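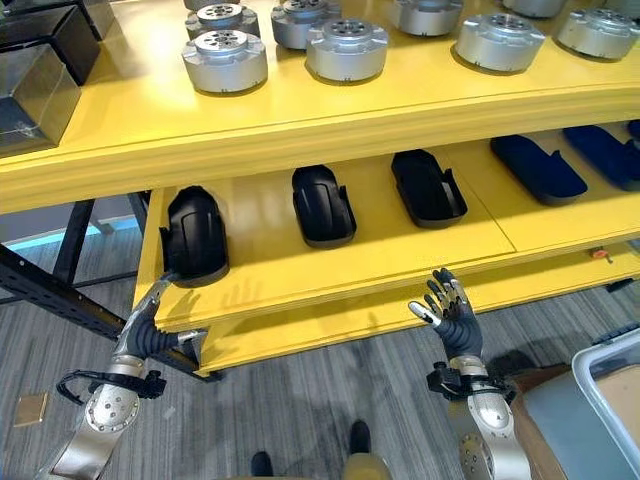 Mentoring girls for the pedal car race, how much should we do for them?

kettler_k
Posted Sep 27, 2018
Hello all. I am Kai Kettler, I work as a design engineer at Mosero in Plullitthorpe. In July our company started a programme with two schools, where girls build a pedal car from old washing machines and race it against the other teams. We have 19 girls, aged 13 to 16. My question is about the steering. The girls have made a design with rope and I am quite sure it will be too slow in the corners. My colleague wants to give them a finished steering column from our workshop. I would prefer to let them test the rope first. What is your experience?

Teuber_Fan
Let them test it. Is there a speed limit in your rules? With rope I would want to know this before anything else.

kettler_k
No limit is written. The course is flat, 435 metres, with a hairpin after the start. Brakes on both rear wheels are obligatory.

marshgate
I disagree with Teuber_Fan. We did the same kind of thing at Jullico and the team with the weak steering spent the whole race day repairing. They were very disappointed and two of them did not come back the next year. Give them the column, and let them decide how to mount it. There is enough to learn in the mounting.

Teuber_Fan
But did somebody test the steering before race day? It sounds to me as a problem of planning. If they find the fault three weeks before, they have time to change it, and then it is their own column.

marshgate
They tested in the school corridor, in a straight line. So yes, you have a point there.

oonagh_b
My daughter was in a team like this (another company, I will not say which). The thing she complained about was the men from the company taking the spanner out of her hand. She did not mind losing. Please ask the girls which they want, it is strange that this is not in your question.

kettler_k
Thank you, this is fair. I will ask them on Tuesday. About the budget: we have 2,000 pounds for all teams together, and the publicity people want to use a part of it for printed shirts and a banner. Is this normal?

marshgate
Normal, yes. Ours took the shirts from the marketing budget after we complained. Write to them early.

oonagh_b
Let the girls draw the banner. Old bed sheet and fabric paint.

Teuber_Fan
And buy spare rope. Polyester, the nylon one stretches too much for steering.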